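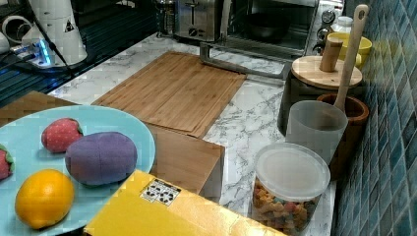 The usual argument for cluttered test setups in manipulation research is that they are harder, and harder is better. I think the argument is weak as stated. Difficulty can be added to any benchmark by making the objects slippery. What a furnished kitchen counter adds is a large set of things the policy must learn to ignore, and most published results do not measure that.

Consider the Koubek protocol, which we have used since June. The task is small: move toy food between a plate and a cutting board. The toaster, the toaster oven and the canisters have no part in it. A policy trained on 2151 demonstrations can still tie its reach to the position of one of them, and the success rate will never show it, provided the appliances stay where they were during training.
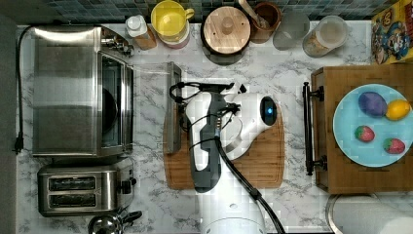 Homska counter, overhead view, with the plate of toy food to the right of the arm.

My proposal is to report two numbers. The first is the ordinary success rate over 100 trials. The second is the rate over the same trials with the background items moved and the task items left alone. The gap between them says more about the method than either number does. In our runs with the Hevitz policy the gap was 12 points. Adding a second camera view during training took it down to about 4.

The cost is modest. Moving the background items takes a few minutes per block of trials, and the positions can be drawn from a list fixed in advance, so that other labs can repeat them.

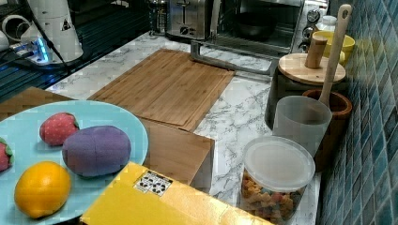
Pudier objected to an early draft that moving the background changes lighting and shadows as well, so the gap mixes two effects and should not be read as a measure of attention to irrelevant objects. I accept the first half. The shadows could be controlled for with a third condition, in which only the lamps are moved, and we have not run it. Until we do, the 12 points should be read as an upper bound on the part caused by the objects alone, assuming the two effects add. A single success rate from a fixed counter gives no bound of any kind, and I would still ask reviewers to stop accepting it as evidence of generalization.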